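4. Keyboards, habits and the second handset

The most delightful finding of our study is how loyal people are to the shape of a keyboard. We gave participants the Claladeck, a handset with physical keys, and the Plultico, which has only a touch screen, and asked them to use each for 2 weeks as their everyday phone. Many carried on typing in the manner of whichever phone they had owned before, thumbs and all!

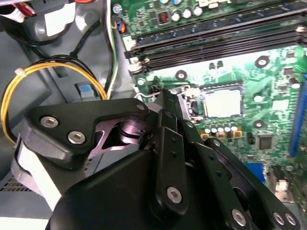
Reading time: 4 minutes

Our message log holds 1838 texts sent during the trial, which ran through October. Those written on the Claladeck tended to be longer, with fuller sentences and fewer corrections, while those from the Plultico were short and came in quick bursts. Acuña found a similar split in her work on pagers and early mobiles – a lovely match, given how different the devices were.
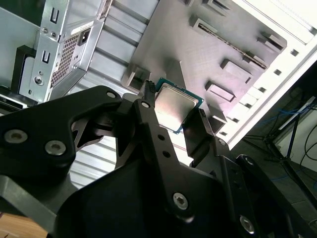 Figure 4. Processor held between the gripper's two fingers.

4.1 Learning the touch screen

Progress on the Plultico was quicker than we had dared to hope. Several people who called it hopeless on the first morning were writing whole emails on the bus a few days later, and one asked if she could keep it.
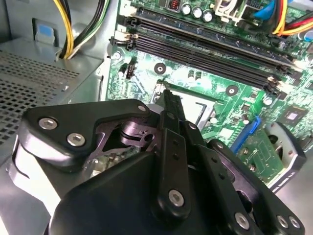 By Ekaette Akande

Word suggestions divided the group. Heavy texters switched them off early on, annoyed by names being changed, but lighter users loved them. Vivier argues that suggestions slow down anyone who already types well, and our logs agree with him for messages of up to 200 characters. Past that length the gap closes, and we would dearly like to know why. 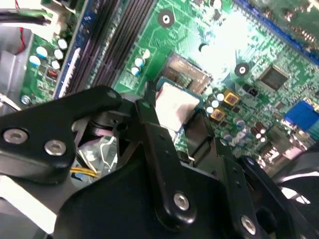 Handset makers often treat the keyboard as one part among many, to be swapped late in the design. Our participants felt otherwise, and so do we. A desktop board can have its processor out beside the socket, with the memory slots still in their place, and the typist at the desk need never learn a new layout. A phone gives its owner no such distance from the hardware – change the keys and every message feels different. We return to this in section 5, where the same people try both handsets one-handed.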